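Small Trays and Dishes: Work Table Gallery

The Brunton room keeps its small-item containers on a white-topped table. Pieces are sorted by size and left out between sessions. Lids are stored separately, in the drawer unit marked 1462. Stock was last checked in January. Clear trays hold flat parts, and dishes with a rim hold anything that rolls.

White tabletop, clear plastic tray at left with a raised rim. Small square dish at the far side, white base, lime-green upper edge.

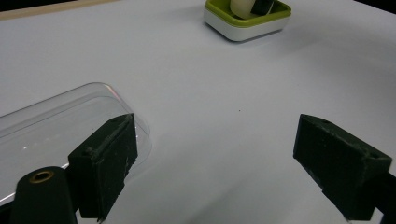

Gunus wrote in to ask whether clear trays are worth the trouble, as they show every scratch after a few months and are easy to miss on a pale surface. Gunus marks one corner of each tray with colored tape.

Tape works, but it lifts in warm water. A paint marker on the underside lasts longer. Let it dry for 2 hours before stacking. Stacks should go no higher than 3, with a sheet of paper between trays to limit rubbing.

Dishes are washed by hand and dried upside down on a cloth. Replacement sizes are listed on the Storage page.

Next gallery: Drawer Inserts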